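An Open Day at the Godham Computer Refurbishing Works

I have wanted to see the inside of this place for years, and in August they finally opened the doors. Pristis runs the Godham works, out past the rail yard, and it is where a lot of the old office computers in our part of the state end up. Schools send them, banks send them, the county sends them. Some get stripped for metal, but a surprising number get cleaned up and sent out again, and that was the part I had come to see.

Getting there

The bus drops you at the gate on Garg Road. If you drive, the lot on the left is for visitors and the one on the right is for trucks, and the sign telling you so comes after the turn. I got there at 9:30 in the morning and the line was already back to the bike racks, with lots of families and a good number of people carrying old towers under their arms (there was a drop-off table by the door, and it was doing a roaring trade). Admission was free. They hand you a sticker with a group color on it and a pair of safety glasses, and off you go in groups of 8.

The building used to be a cannery, and it still has the high windows and the sloping floors with drains down the middle. It was much brighter than I expected.

Receiving

First stop is the receiving bay, where pallets come in shrink-wrapped from all over. They take in 3,000 machines in a busy month! Everything gets weighed and given a bar code, and then it goes up on the racks to wait its turn. The smell in there is dust and warm cardboard, and I mean that as a compliment, it took me straight back to my first job in a school computer room.

Our guide let the kids scan a few bar codes and watch the records pop up on the big screen. One had come from a library I used to study in. I may have gotten a little sentimental over that one.

The drives come out early, right there in a locked cage at the end of the bay. You can look through the mesh but you can't go in. Each drive gets its own number that follows it until it is wiped or shredded. The shredder was running while we were there and you could feel it in your shoes.

The open-case tables

After receiving you go through a rubber curtain into the long room, and this was my favorite stop by a mile. The desktop cases are laid on their sides on slatted metal tables with the covers off, so you can lean over and look right down into them. I have opened plenty of computers at home, usually on the carpet with a flashlight in my teeth, and I have never had such a good view of one.

If you have only ever seen the outside of an office PC, the inside is a treat. The board covers most of the floor of the case, green as a pool table, and the processor sits in a silver metal frame with the black memory slots lined up in front of it and behind it. Once someone points out those pale clips at the ends of the slots you see them everywhere. The maker's name, DELL, is printed right on the board, so there's no guessing what family it belongs to. 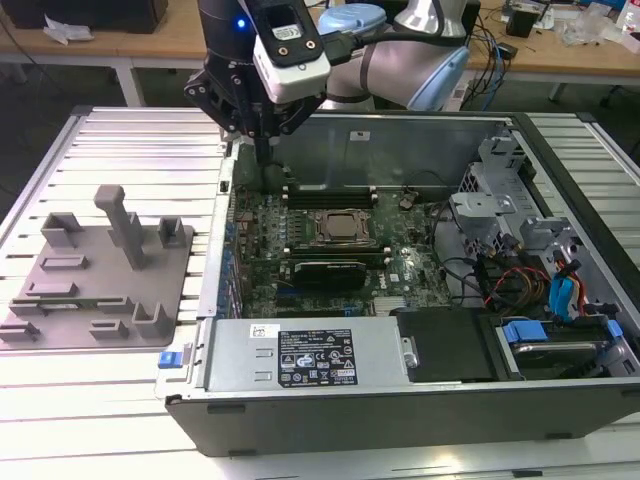
The parts wall

Around the corner is a whole wall of bins, floor to ceiling, and I could have stayed there until closing. Memory sticks by size and speed, power cords, fans, screws (so many screws), little feet for the bottoms of cases, blank covers for drive bays. There are 200 bins on the wall and every one has a sample of its part taped to the front, so you can find what you need even if you don't know what it's called. I wish my garage worked this way.

They had a sorting game set up for visitors. You get a tray of mixed memory sticks and you have to put them back in the right bins, using the notch along the bottom edge to tell the kinds apart. The trick is to hold a stick against the sample and see if the notches line up. A girl who couldn't have been older than ten beat every adult in our group, me included, and then went around again and beat her own time.

I asked about cables, having a drawer at home that won't close. They do take them, all kinds, and anything that can't be used goes off for the copper. Tie them in bundles if you can. The staff asked that twice.

Testing

The next room is quieter. Finished machines sit on shelves in long rows, all plugged in and left running overnight on Cetell, the test program the works uses. A green bar means pass, a yellow bar means somebody needs to take another look. The count on the wall for the month so far was 1,789 passed, and it ticked up by one while we stood there, which got a cheer from the whole group.

What happens to the yellow ones? Mostly it's simple things, a tired fan or a memory stick that wants to be pushed in again. The little coin battery on the board is another common one, and those get swapped as a matter of course. I went home and changed mine.

There's a bench at the end where you can try the finished machines. I typed half of a letter to my sister on one and it felt perfectly good to me. For homework, email and a spreadsheet or two, I'd be happy to have it on my desk.

Lunch and the shop

The canteen was open to visitors from noon, with chili, cornbread and a very good peach cobbler. Get there early, the cobbler was gone by 12:40. You eat at long tables with the staff, and everyone I sat with was glad to talk shop. I learned more about thermal paste than I ever expected to, and I now know I have been using far too much of it.

The shop is next to the exit and sells refurbished desktops, monitors and keyboards, plus odd lots in cardboard boxes on the floor. I came away with a keyboard that makes a wonderful clack and a bag of case screws I am sure to need someday.

If you go

Wear closed shoes, they do check. The long room is loud in places, so bring ear protection for small children. Strollers are fine everywhere except the receiving bay, where the floor is uneven. You can bring one computer per person for the drop-off table, and they'll take laptops too, but no printers and no old tube TVs. Plan on a whole morning, and longer if you have a sorter in the family.

The next open day is planned for spring. I've already told my nephew he's coming with me, and he has started practicing with the memory sticks.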